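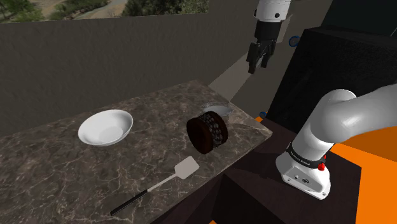 Surkevik finally picks things up! I've been building toward this since April, evenings and the odd Wednesday off, and for most of that stretch the only part of the project that worked was the spreadsheet. The plan is still a kitchen helper for our shared workshop, a white arm bolted down next to the counter where we all leave our cups and bowls. Before I let it near real crockery I wanted it to be good in simulation, so I built a virtual counter in dark marble (our real one is scratched laminate, but if I'm going to stare at something all night it may as well be pretty) and gave it a white bowl, a spatula with a black handle and a few other bits to deal with. The bowl is the easy one. The spatula is a menace, because the blade is so flat that the fingers have almost nothing to close on, and the planner kept wanting to grab it there instead of by the handle.

The fix came from Annelies Schnyder, who has the bench across from mine and builds camera sliders. She told me to stop asking the planner for the best grasp and ask it for the five best, then throw out any that bring the fingertips too close to the counter. It took me one evening to write and it's such an improvement that I ran around the workshop telling people who had not asked.
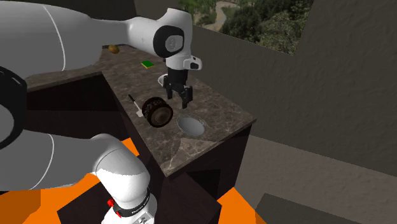
Why not just record the moves by hand and play them back? Playback only works when everything sits exactly where it sat during the recording, and in a shared kitchen that lasts until the next person makes coffee.

So every run starts with the objects shuffled. I left a batch going overnight and came back to 3,410 finished attempts, which felt like Christmas. I sorted the failures by type and found 33 where the arm had done everything right and then let go too early. Same cause for all of them: my gripper-open command was firing on the planned time and ignoring the measured position. Two lines of code! I had been blaming friction for weeks and had even started reading a paper about it.

The logging runs through Katix, the little tool Magdy Ouazzani and I wrote last winter for his plotter. It was never meant for anything with this many joints, and the log files are silly big, but I can scrub back and forth through a run and see every joint angle next to the gripper state, and I'd be lost without it.
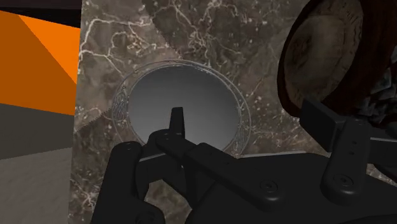
Katix also lets me hang extra cameras wherever I like, so I've been trying views from close to the gripper. They're hard to read at first (so much black finger, so little of anything else) but they're great for checking the approach angle, and I've started saving one with every failed run.

Next up is the real arm. Mathias Egger is cutting me a steel mounting plate, and Konrad Fuchs has promised a proper emergency stop on a long cable, which he wants installed before he'll stand in the same room with it. Fair enough. I still need to measure the actual finger pads, too, as I've been using the numbers from the drawing and I filed the pads down afterward.

If anyone has a good way of modeling soft rubber pads that doesn't slow everything to a crawl, please leave a comment. I've tried two and both made the spatula shoot off the counter.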